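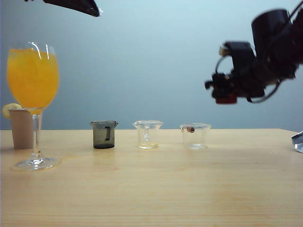
Brunach fingertip set for small grippers - three months in

Bought these in June for the arm on our drinks bench. Black arm, black gripper, handles stemmed glasses, paper cups and little plastic beakers, which is a horrible mix if you think about it. Old tips were Jarkinov, hard as nails, squeaked on anything clear.

Fitting. Two screws a side, took me ten minutes, would of been five but the screws supplied are a touch long and bottom out before the pad is tight. Used the old ones. Check yours before you blame the pads.

Then you have to redo the zero. Close the gripper empty, store it, open, close again, see if the number comes back the same. Mine was out by 3 counts first go, fine after I wiped the backs of the pads. Also redo the tool length, the new tips are longer than the Jarkinov ones and I nearly put them through the table. Slow speed for the first run please!

Grip is good. Straight sided beakers no bother at all. Tapered paper cup wants a lower force or it goes oval, I have it on 127 in our controller, no idea what that is in real units. Wine glass by the bowl is still a bit of a gamble when full to the top, I go for it slowly and keep a cloth handy.

Cleaning. Juice gets into the seam between pad and mount and goes tacky. Warm water and an old toothbrush at the end of the day, dry properly, done. Elfriede Petersen on the other shift uses washing up liquid and hers look no worse than mine. Don't use solvent, I tried it on a spare and the surface went shiny and useless.

While the tips are off look at the cable loop behind the gripper. Ours had started rubbing at the wrist so I gave it more slack and a fresh tie. Nothing to do with Brunach but you're there anyway.

Wear - box says 3000 cycles. First pair had a visible groove well before that, I swapped at 500 for the glass work and kept the old ones for beakers. Spares from Bauerfeind came quick, packing poor.

Would buy again, yes. Four stars, one off for the screws and for instuctions that are just a drawing.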